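Plaseo Robotics Club Bench Guide
Section 4: Setting up and running the laundry task

Revised May 2022. Replaces the two stapled pages that used to hang by the door.

Read Section 3 (powering up the arms) before you start on this one. If you skipped Section 3 because it looked long, it is still long, and it is still before this one.

The laundry task is the club's entry for the Estidby Student Challenge. Two arms take garments from a pile, lay them flat, fold them, and set them down on the clear side of the mat. A human being can do this while watching television. Our arms can do it while being watched by six anxious sophomores, and the goal for this season is to need fewer sophomores.

4.1 What you need

Cutting mat or grid cloth, green, white lines up
Green backdrop and its support
Binder clips, the big ones
The garment bin
Both arms, homed and warmed up as in Section 3
The run log and a pen that works

Note: The garment bin is for the task. Clean clothes go in it. If you take a T-shirt out of the bin because you forgot yours for gym, put a T-shirt back.

4.2 Laying out the bench

1. Clear the bench down to the surface. Snacks count as things on the bench.

2. Spread the grid and smooth it from the middle outward. A ripple you can barely feel with your hand will stop a gripper cold, and then you will spend the afternoon debugging code that had nothing wrong with it.

3. Square the grid to the bench. Pick one white line and sight along it. Do not square it to the backdrop, which has never been square to anything.

4. Drape the backdrop over its support and let the lower hem come down close to the far edge of the grid. Wrinkles in the backdrop are fine. Gaps are not.

5. Clip the cloth at the ends. Tug it once. If it comes off in your hand, you have saved the arms the trouble.

6. Build the pile on the left. Drop the garments from knee height above the bench and leave them how they land. No arranging. The Estidby judges drop theirs, and a pile that has been fluffed by somebody who wants it to work teaches us very little.

7. Keep the right side of the grid clear for finished pieces. 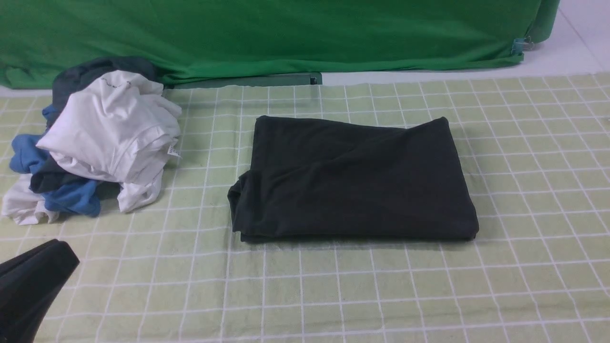
8. Mix light and dark garments. A pile of all black clothing is one large black garment as far as the vision code is concerned, and it will try to fold it.

9. Write the garment list in the log. Colors and types are enough. "Shirt, weird" was entered twice in April and we still don't know which one it was.

Caution: Drawstrings come out before the garment goes in the bin. Zippers get closed. Buttons wider than a thumbnail are not allowed at all, for reasons recorded on the underside of the left gripper.

4.3 Choosing the program

There are 2 programs on the bench computer. Both appear in the launcher under the club's name.

Anden is the slow one. It plans each grasp, waits, checks, and then moves. Use Anden for new garments, new members, and any day when a parent is visiting.

Zúñiga is the fast one. It has the better score and the worse manners. Use it only after a full clean run on Anden with the same pile.

1. Open the launcher and select Anden.

2. Check that all camera windows are live. A window that shows a perfectly still picture may be a still bench or a dead camera. Wave a hand in front of it. (Arms off when you do this. See Section 3, which you have read.)

3. Set the grip limit to 100 for shirts and pants. Leave it there. Every new member discovers that a higher number holds the cloth tighter, and every new member then discovers what the sound is.

4. Set the run counter to zero and press Ready. The button turns amber. Amber means the program is thinking. It may think for a good while.

4.4 Running a fold

1. Call out "arms live" and wait for everyone present to answer. A nod is no answer, and neither is a person with earbuds in.

2. Press Start. Put one hand near the stop button and keep it there. Your other hand may hold the pen.

3. Let the first arm pick. It will often hover over the pile for a moment before choosing. Don't coach it out loud. It can't hear you and the rest of us can.

4. Watch the laydown. The garment should be stretched out along the grid with a jaw holding near each end before any fold begins. If only one end is held, press Pause and log it as a half grip.

5. Keep an eye on the cables while the arm reaches down. They should hang in easy loops with room to swing. A cable pulled straight is about to become a purchase request.
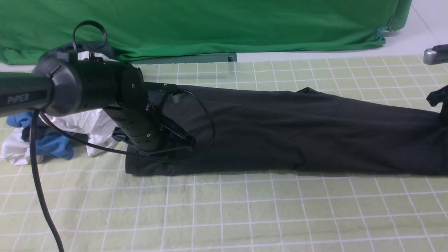

Figure 4-2. Jaws down near the left end of a black garment. The rest of the pile stays behind the arm.

6. If the cloth slips, let the program try again. It gets 2 attempts per garment under the Estidby rules, so it gets the same number here. After that, press Pause, return the garment to the pile by hand, and write down what you saw.

7. When the fold is finished, check that the bundle lies flat and clear of the pile. Corners tucked under are acceptable. A sleeve pointing at the ceiling is a deduction.

8. Leave the finished piece where it is until the run ends.

Caution: Pause holds the arms in place with the motors on. Stop cuts the motors, and an arm with no motors obeys gravity. Use Pause for cloth problems and Stop for people problems. If you can't tell which kind you have, use Stop.

Note: Do not reach in to straighten a wrinkle while the program is running. We know. It's right there. It would take one second.

4.5 Checking the wrist view

Do this at the start of each session and again any time someone has moved the backdrop, leaned on the backdrop, or claimed not to have touched the backdrop.

1. With the arms paused and the grippers open, bring up a wrist camera window at full size.

2. Point the wrist at the cloth. Both fingers should show at the bottom of the picture with green between them. If you can see only one finger, the camera has turned in its mount. Loosen, straighten, tighten, and check again.

3. Look along the edges of the cloth. The clips should be gripping fabric and support together. A clip that has only fabric is jewelry.

4. Look past the cloth. Some of the room will always show at the side, and the program is set to ignore it. Ceiling lights are all right. A lamp aimed straight at the bench is not.

5. Ask anyone who is near the bench but not working on the run to stay on the far side of the backdrop. White clothing close to the grid can be read as part of the pile, and the arm has no way of knowing that you are still using it.

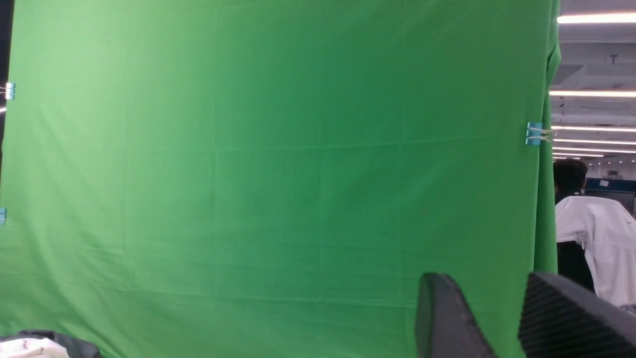 Figure 4-3. Wrist view with the gripper open. Clips at the left and right edges of the cloth; fold creases are acceptable.

6. Creases left from storage do not need ironing. A member once ironed the whole backdrop before a demo. It looked wonderful, and the score was the same.

4.6 When things go wrong

The arm picks up two garments at once. Let it finish lifting. Often one drops off by itself. If both are still hanging when the arm stops over the grid, press Pause and log a double.

The arm picks up the grid. Press Stop. Smooth the grid and repeat 4.2 from step 2. Someone skipped it.

The arm folds nothing, carefully and well. The camera is behind. Restart the program and redo the hand wave from 4.3.

The arm sets a folded piece down on the pile. Check that the left and right zones haven't been swapped in settings. They were swapped for most of April, and we had written three pages of theory before anyone looked.

The program reports "garment too large." You are probably wearing it. Move your sleeve.

4.7 Ending the session

1. Press Pause, then Park. Wait until both arms are folded up in their rest position before you touch anything.

2. Switch off the motors, then the bench computer. Doing it the other way around works too, in the sense that it makes a loud noise and then everything is off.

3. Return garments to the bin. You may fold them. You will find that you are much better at it than you were in the fall, having watched it done badly so many times.

4. Total the runs in the log and initial the page. At 2,000 logged folds the club moves on to bath towels, and work on Section 5 (Towels) will begin then.

5. Take the pen back to the drawer.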